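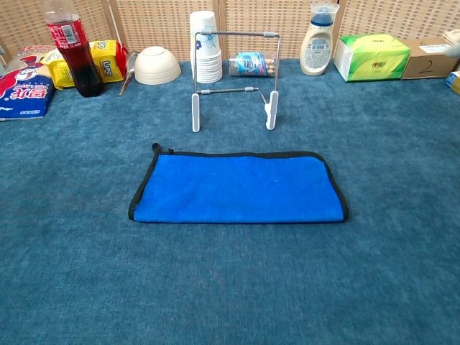
January 5, 2014

So it's the fifth day of the year and I have spent most of it on the carpet. My knees are telling me about it now. I said I'd get the linen cupboard and the snack shelf sorted before I went back to work, and I left both until the last possible day, and then did them together, which I don't recommend to anyone.

The towels came first. I pulled the whole lot out and sat down with them and refolded every single one, and I'm a bit ashamed of how much I enjoyed it. The blue microfiber one with the black stitching is my favorite to fold. It has that little black hanging loop on the corner and I can never decide whether the loop goes inside or outside. Today I left it sticking out. Mom always tucked hers in, and she'd have had something to say, but if it's tucked in you have to hunt for it every time you want to hang the thing up, so out it stays. It folds into a nice long flat shape and it doesn't fight you like the bath sheets do. I had three goes at one of the bath sheets and finally just rolled it up and shoved it at the back.

I also found the beach towel from the Bindereck trip, still with sand in it. From August! I shook it off the back step and then got cold and came in and made tea.

The snacks were in a heap by then. I'd lined some of them up along the bottom of the rattan screen so I could see what I had, the blue bag with the big red shrimp on it and the yellow Lipo packet and the cola and so on, and a spoon had wandered over there too. I love that screen. Karabo says it makes the room look like a hotel lobby and I have decided that's a compliment. It hides the radiator pipes, anyway, and it only cost me 16 dollars at the Abbasi clearance, plus an argument about getting it in the car.

I keep buying things with a shrimp on the front. I can't read most of the bag and that has never once stopped me. The Lipo I was going to save for when Alfie comes over, he goes through it like a horse, but it's been looking at me all afternoon and I don't fancy its chances.

Karabo called around lunchtime, just as I'd got the piles the way I wanted them, and we talked for almost an hour. She's had the interview (the second one) and they asked her the same questions as the first time, only with a different man nodding. She should hear by the middle of the month. I told her she'll get it. She told me to stop saying that. Then she wanted to know if I still had her casserole dish and I said no, and then after I hung up I opened the bottom cupboard and there it was, so I'll have to text her and be humble.

Alfie wants to go halves on a new vacuum. He's got it into his head that it has to be a Brotuno, and he sent me a long message with the price and everything, 200 dollars each. Each! I have one small apartment and one carpet. I'll grant him that this carpet does hold on to fluff, and after all those towels it needed a going over, but I did it with the old one and it was fine – noisy, but fine. I'll tell him tomorrow. Or I'll tell him when he's eating the Lipo, if there's any left.

Things I didn't get to: the pillowcases, the drawer with the batteries in it, the letter from the dentist. The pillowcases are in a bag in the hallway where I will step over them for a week, I know myself. I did throw out one dish towel that was more hole than towel, and I put two of the older hand towels aside for the animal shelter. They're always asking.

Supper was eggs again. I had a glass of cola with it and sat on the floor with my back against the couch, looking at the shelf with everything back on it. All the towels face the same way now, folds to the front. It won't last.

Work tomorrow. I still haven't found my other glove. Must remember to bring in the recycling bin, and text Karabo about the dish, and ask the landlord about the drip in the bathroom, he said before Christmas and it's still going.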